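Print this item | E-mail this item

What does a local newsletter's reader count tell us?

20 August 2022

Another month, another announcement that a small news outlet has found the answer. The latest comes from the Brunton Bulletin, a free e-mail newsletter covering Brunton and the villages on the Grustalmont side of the river, which says it has signed up its first 127 paying supporters and now has an open rate of 72 per cent. Both figures have been passed round the local news world as proof that people will pay for council reports and bus timetables if you ask them nicely.

I would like to believe it. I have been writing this column long enough to remember the last three things that were going to save local reporting, and I can't find a working link to any of them.

Start with the open rate. Since mail apps began loading messages in the background, an "open" can mean that a phone did something while its owner was asleep. The Bulletin uses Barex to send its e-mails, and its report doesn't say whether those automatic opens have been stripped out. It may be that they have. A line in the footnotes would have settled it.

Then the supporters. They were recruited in February, during a drive in which Kostine, the property firm, offered to match the first 100 sign-ups pound for pound. That is generous of Kostine, and the Bulletin was open about it at the time. But a firm with two planning applications before the council is an awkward friend for a title whose main business is covering the council, and I would want to see how many supporters renew when there is no matching money on the table. 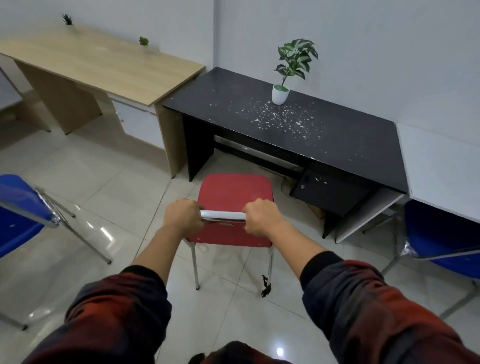 Reading time: 2 minutes

The part of the report I did like was the dullest. Over six months the editors logged every question readers sent in and whether it led to a story. They got to 50 stories that way, among them a decent run on the closure of the Grustalmont library desk and a very long one on drains. It is slow work and it makes a poor headline, but it can be checked - you can go and read the things.

The Bulletin says it will publish its renewal figures next year. I have put a note in the diary. If the numbers hold up without Kostine's help, I will say so in this space, and at the same length.

Print this item | E-mail this item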